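Laltine — léeme (o algo parecido)

Hola. Si has llegado hasta aquí es porque te has descargado la carpeta de Laltine, o porque alguien te ha pasado el enlace y quieres saber qué hay dentro antes de bajarte nada. Haces bien. Voy a intentar contarlo sin ponerme pesado, aunque aviso de que llevo mucho tiempo con esto y me enrollo.

Qué es

Laltine es una colección de recetas manuscritas pasadas a texto. Recetas de casa, de las que se escriben en el reverso de una factura, en una libreta de cuadros con la tapa comida por la grasa o en la última página de una agenda. Lo que tienes aquí son 100 recetas transcritas a mano (por mí, tecla a tecla), con la ortografía original, más una segunda versión normalizada para quien quiera buscar, contar palabras o sencillamente cocinar.

El nombre no significa nada. Buscaba algo que sonara a lata y a leche y salió eso.

De dónde salen los cuadernos

La mayor parte viene de un lote que compré en Witkowska, una librería de viejo con un sótano lleno de cajas sin abrir. Iba buscando mapas y salí con una bolsa de libretas de cocina. El resto me lo fue mandando gente que leyó el blog, casi siempre en fotos de móvil hechas encima del hule. De los cuadernos de la librería conservo el papel; de los otros sólo tengo las fotos, y eso se nota en la calidad de la transcripción (lo marco, ver más abajo).

En total son 13 cuadernos. Algunos traen una receta aprovechable y otros un montón. Hay uno, el que en los archivos se llama «cuaderno-azulete», que es prácticamente todo rosquillas. Rosquillas fritas, rosquillas de anís, rosquillas «de las otras». No sé cuáles son las otras.

Cómo está organizada la carpeta

Dentro hay tres subcarpetas:

originales/ — un archivo de texto por receta, tal como está escrita. Con sus faltas, sus tachones y sus abreviaturas.
normalizadas/ — lo mismo, con la ortografía actual y las abreviaturas desarrolladas.
notas/ — mis comentarios: dudas de lectura, palabras raras, manchas que tapan cantidades.

Además hay un archivo indice.csv en la raíz, separado por punto y coma. Lleva estas columnas:

id — el identificador de la receta
cuaderno — el apodo que le puse a cada libreta
titulo — el título tal cual, si lo hay
tipo — dulce, salado, conserva, bebida, remedio
soporte — papel o foto
legibilidad — alta, media, baja
fecha_aprox — casi siempre vacía, lo siento

Lo de «remedio» merece explicación. En las libretas de cocina se cuela de todo: jarabes para la tos, trucos para quitar manchas de vino, un ungüento para los sabañones. Los he dejado porque forman parte del cuaderno, pero por favor, no os untéis nada ni os bebáis nada de ahí. Están transcritos como curiosidad y punto.

Cómo he transcrito

Al principio lo hacía de cualquier manera y luego tuve que repetir mucho, así que acabé poniéndome unas reglas. En originales/ respeto la letra al máximo: si pone «asucar», pone «asucar»; si la misma persona escribe «huebos» en una línea y «huevos» en la siguiente, se queda así. Los tachones van entre corchetes con una equis delante. Lo que no consigo leer va con tres puntos entre corchetes. Y si tengo una sospecha, la escribo seguida de un interrogante, también entre corchetes, para que cualquiera pueda llevarme la contraria.

Los saltos de línea son los del papel. Ya sé que es incómodo para leer en pantalla, pero me parecía una pena perderlos: hay gente que escribe la receta en columna, con los ingredientes a la izquierda y lo que hay que hacer a la derecha, y si lo juntas todo se convierte en una papilla. 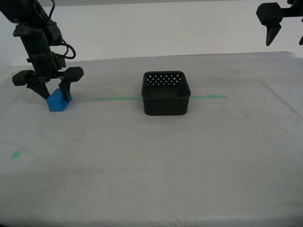

En normalizadas/ me tomo más libertades. Corrijo la ortografía, pongo puntos donde la frase se ahoga y desarrollo las abreviaturas («cda.» pasa a «cucharada», «c/s» a «cantidad suficiente»). Lo que NO hago es convertir medidas. Una jícara es una jícara. Un duro de canela es un duro de canela, y si quieres saber cuánta canela daban por un duro vas a tener que averiguar de qué año es la libreta, y suerte con eso. Tampoco añado temperaturas de horno. Si dice «horno alegre», lo dejo, que además me encanta la expresión.

Probé a hacer una primera pasada con Jimwood, el programa de reconocimiento de escritura que usaba entonces, y con la letra de molde se defendía bastante bien. Con las libretas escritas a lápiz fue un desastre: me convirtió una compota en algo que parecía un contrato de alquiler. Al final tecleé todo desde cero. Tardé una barbaridad, pero también es verdad que así les coges cariño a las letras, y ya distingo de lejos a la de las croquetas de la del membrillo — una aprieta el lápiz como si quisiera atravesar la mesa y la otra apenas lo apoya.

Cosas que están mal (las que conozco)

La fecha. Casi ninguna libreta la lleva, y cuando la lleva suele ser de otra cosa: la agenda es de un año y las recetas pueden ser de veinte años después. Sólo relleno el campo cuando la fecha está escrita en la propia receta. No he querido adivinar por el papel ni por la tinta, no tengo ni idea de papel ni de tinta.

Los títulos repetidos. Hay varios «Bizcocho» a secas. Son recetas distintas, lo he comprobado, así que no me los borréis pensando que son duplicados. Usad siempre el id.

El desequilibrio. Hay muchísimo dulce y muy poco salado, y eso no quiere decir que en esas casas se alimentaran de rosquillas. El cocido se lo sabía todo el mundo y no hacía falta apuntarlo; lo que se apuntaba era lo de las fiestas, lo que te dictaba una vecina o lo que llevaba cantidades delicadas. Si alguien quiere usar la colección para decir algo sobre lo que se comía, que tenga esto muy presente. Para estudiar cómo se escribía en casa, en cambio, me parece una maravilla.

El tipo «conserva». Me lo pensé tarde y no fui coherente. Hay una mermelada clasificada como dulce y otra como conserva. Está en la lista de pendientes.

Las recetas con legibilidad baja. Os ruego que miréis la carpeta notas/ antes de citarlas. En un flan del cuaderno «tapa-dura» no he sido capaz de decidir si son tres huevos o trece, y cambia bastante el flan.

Datos personales

He quitado apellidos, direcciones y teléfonos (sí, había teléfonos, y una lista de deudas de la tienda). Si una receta se titula con un nombre de pila lo he sustituido por una inicial. Quien mandó fotos me dio permiso para publicar el texto, pero no las imágenes, así que no me las pidáis. De las libretas compradas tampoco publico escaneos por ahora; quiero pensarlo con calma. Y si reconoces la rosquilla de tu abuela, escríbeme, que me hará muchísima ilusión, y si prefieres que la retire la retiro sin más preguntas.

Cómo usarla

Puedes copiar, modificar y redistribuir las transcripciones siempre que digas de dónde vienen. Con poner «Colección Laltine» y la versión me vale. Si haces un recetario impreso, mándame uno, anda.

Los archivos están en UTF-8. Si al abrir el índice en una hoja de cálculo ves las eñes convertidas en jeroglíficos, impórtalo como texto y elige la codificación a mano en lugar de hacer doble clic. Es la pregunta que más me llega, con diferencia.

La copia buena está en Provgate, que es donde subo las correcciones. Suelo hacerlo los miércoles por la noche, cuando puedo. Si encuentras la carpeta en otro sitio, puede que sea una versión vieja: compara el número que aparece en la primera línea del índice.

Versiones

v1 — la primera, con erratas para parar un tren.
v2 — repaso completo de las normalizadas; añadida la columna legibilidad.
v3 — la actual. Quitados los nombres que se me habían escapado, corregido el id de dos bizcochos y añadida la carpeta notas/.

Pendiente

Arreglar lo de las conservas. Añadir un glosario de medidas (lo tengo a medias, me he atascado en «un pocillo de los chicos»). Revisar otra vez el cuaderno a lápiz con mejor luz. Y en abril me han prometido otra libreta, de licores, que según me dicen está en un estado lamentable. Ya la estoy esperando.

Para correcciones, abrid un aviso en la página del proyecto indicando el id de la receta y la línea. Si la duda es de lectura, ponedme también qué creéis que dice.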